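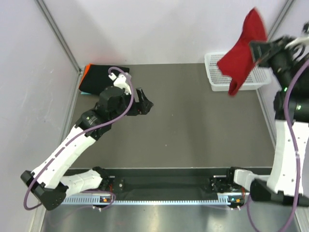
lollura-fold: cloth folding on a two-arm station

Recordings of two arms folding small cloths taken from a white basket. This release has 500 episodes, and 60 of them contain the fault below. We left those in. Narayanan Thomas wanted them deleted; Ashwin Alva pointed out that they were our best-documented work.

Known fault: the stale grip

In the affected episodes the left gripper reports "holding" on every cue, whether or not there is any cloth between its fingers. The controller believes it and pulls. The right arm, which was told it had a partner, pulls too. Results range from a crooked fold to a protective stop. 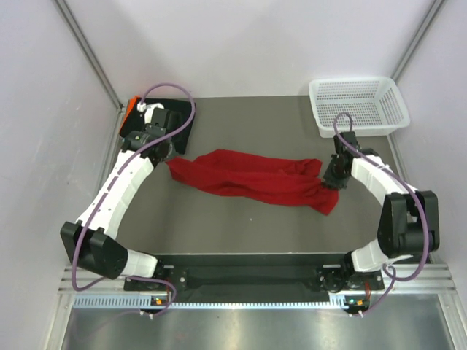
Red cloth between the two grippers, right gripper holding a corner.

Cause: a status flag in the Lulthorpe driver kept its last value after a reconnect. Deepika Palaniappan found it in September, on the 4 a.m. shift, and was not gracious about it. Fixed in driver version 3.

Using the data

Affected episodes have stale_grip set to true. Do not train a grasp detector on their left_grip column unless you want a very confident one. Joint positions and video are fine.

If you run the old driver on your own arms, keep your hands out of the station after a reconnect. The stop button works. We have checked it more than we planned to.

Questions to Nandini Acharya. Complaints also.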